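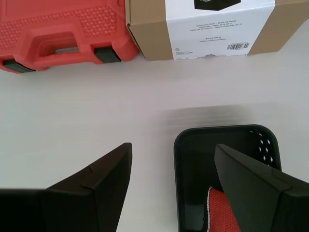
Surely clearing a table is the easy part, writes Indrek Strazds, and if a machine can weld a car door it ought to manage a few bits and bobs in a basket by now. We get some version of this letter every month. The answers below are the ones we keep sending back, tidied up and put in one place. They were last gone over in January, and we'll change them when somebody shows us something better than a video.

Household and workshop chores: can a machine do them yet?

The short answer

A few of them, slowly, with a person close by. If you're asking whether you can buy something this year that will tidy your kitchen table while you're out, no. If you're asking whether a gripper can lift a thing off a table and put it in a basket, yes, and it's been possible for a good long while. Most of the muddle in the newspapers comes from treating those as the same question.

Why is tidying harder than welding?

A welding robot meets the same door in the same place all day. Somebody has spent a great deal of money making sure of that. Your table is different every evening. A hard plastic carrying case, a cardboard box and a scrap of red fabric in a basket all want different handling, and the fabric will be a different shape each time it's put down. You don't notice yourself deciding how to pick up a cloth. The machine has to get that decision from somewhere, and it often gets it wrong.

Cloth is the thing to watch for. When a firm shows you its robot handling boxes, ask to see it handle a sock.

But I've seen a video of one doing it perfectly

So have we. Before you send it to us, please check the following.

Is it sped up? There's often a tiny mark in a corner that says so, and often there isn't. Look at anything in the background that moves by itself, such as a person or a curtain.

Is somebody steering it? Plenty of demonstrations are run by a person with a pair of controllers in the next room. There is nothing wrong with that, and it's a perfectly good way to teach a machine, but it tells you what the person can do.

Does it start over between jobs? A cut between "picks up cup" and "picks up plate" can hide an afternoon.

What happens when it drops something? We'd swap any number of clean runs for one where the machine drops a spoon and has to sort itself out.

Is two fingers enough?

For a surprising amount of picking up, yes. A pinch between two flat surfaces will hold a box, a bottle, the rim of a basket or a fold of fabric. We used to be sniffier about this on these pages and we've softened.

Where it falls down is everything after the picking up. Try it yourself: put oven gloves on, use only thumb and one side of the glove, and unscrew the lid of a jar. Then coil an extension cord. Then get the cord back into the box it was sold in, flaps and all, which plenty of us can't do with ten bare fingers. The size of the fingers matters too. A thick pair has trouble getting down inside a small container without nudging whatever is already there, and a thin pair bends or slips on anything heavy.

Five-fingered hands exist, and they look wonderful. They also cost far more, break in more places and are harder to control. For now we'd take the plain pair and a sensible job.

What about clear plastic bottles?

Good question, and one we were late in adding. Clear plastic is awkward for cameras. Light goes through it and bounces off it at the same time, so the machine may see the wall behind, or a bright patch that shifts as it moves. Depth cameras of the cheaper kind can miss a bottle altogether. A label helps a lot. If you're trying things out at home or in a workshop, include one bare bottle in every test and don't let the seller swap it for a nice opaque mug.

The other trouble is that the hand gets in the way of its own view. With the camera mounted close behind the fingers, the fingers take up a big share of what it can see, and something standing just past them may be half hidden at the moment it matters most.

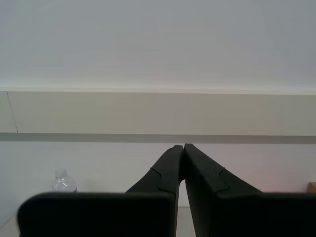

Do the machines in shops and small factories do any better?

Yes, and we should be fair about it. Vasiliauskas, a packing workshop that lets us come and watch, has an Ilteck arm lifting filled cartons off a bench. It does this well. The cartons are all one size, they arrive squared up against a rail, and the floor round the arm is kept clear.

We asked if it could take over the returns bench, where customers' parcels come back in any old state. They tried it. Over one shift it was given 40 returned items and dealt with 27 of them without help. The rest went back to the person at the bench, who had been standing there the whole time in case. So the wage wasn't saved, and the bench ran slower than usual. They've moved the arm back to the cartons and seem happy with it there.

Some readers wrote to say 27 is a good score. As a piece of research it is. As a way of running a returns bench it means keeping the person and buying the arm as well.

What happened with the laundry folder?

We had more post about the Flova than about anything else, so: we borrowed one, and we gave it back. It folds shirts and towels if you clip each one on by its corners first. The clipping takes about as long as folding a towel does. It refused a fitted sheet, which we don't hold against it.

Arūnas Navickas disagrees with us strongly and says his has earned its place, mainly in a house with a lot of identical work shirts. We believe him. That's the pattern again — same item, same size, same starting position, and a person doing the fiddly bit at the front.

And Gesine?

Gesine is the wheeled one with the single arm, sold as a general helper for the home. We've seen it at two demonstrations and not yet in anybody's kitchen. At the first it moved cups from a table to a tray. At the second it moved cups from a table to a tray. We asked on both occasions whether it could be given something from our bag, and were told this would be possible at a later date.

We'd like to be wrong about Gesine. The offer of the bag stands.

How should I test one if I'm thinking of buying?

Bring your own things. A fair set would be something hard with a handle, something in a cardboard box, something clear, something soft, and a container to put the small bits in. Don't arrange them. Ask a child to put them on the table, or drop them there.

Then leave the machine alone with it. Take the time from when you say go to when it stops, and include any pauses while somebody "just adjusts" something. Write down every time a person touches the machine, the table or the objects. Do it again after lunch, when the light has moved. A surprising number of machines that were fine at eleven in the morning aren't fine at four.

Ask what it does when it closes on nothing. Fingers that meet in empty air ought to tell the machine it has missed. Some notice and try again. Some carry the nothing carefully across to the basket, let go of it and report a job done, and you'll want to know which kind you're being sold.

What will it cost me?

We can't give a price list, as few of these are sold in ordinary shops and the quotes move about. A reader was offered a second-hand arm for almost 2,000 pounds, without the gripper, the camera, the software or anybody to set it up. He asked if that was a bargain. For someone who enjoys setting up robot arms, perhaps. As a way of getting the table cleared, it's a lot of money for a new thing to dust.

Ask about support as well. If the firm goes under, will it still run? Several home machines have stopped dead when a server somewhere was switched off.

Is it safe to leave one running?

Not in a house with small children or a cat, in our view, and we've yet to meet a seller who would put the opposite in writing. The slow, light arms are unlikely to hurt an adult. They can still knock a full mug over a laptop.

Are you against all this?

No. Several of us would pay good money never to sort another basket of odds and ends. What we object to is being told every spring that it's nearly here. The work being done now, patiently getting a gripper to put ordinary things where they belong, is real work, and some of it is impressive when you stand next to it. It's a good distance from there to a machine that copes with a Tuesday teatime table in somebody else's house.

How do I send in a question or complain about an answer?

Use the form at the foot of the page. Tell us what machine it was, what you gave it to pick up and how long it took. If you have footage we'll watch it, provided it's at normal speed and hasn't been cut. Letters about robot lawnmowers go to the garden page.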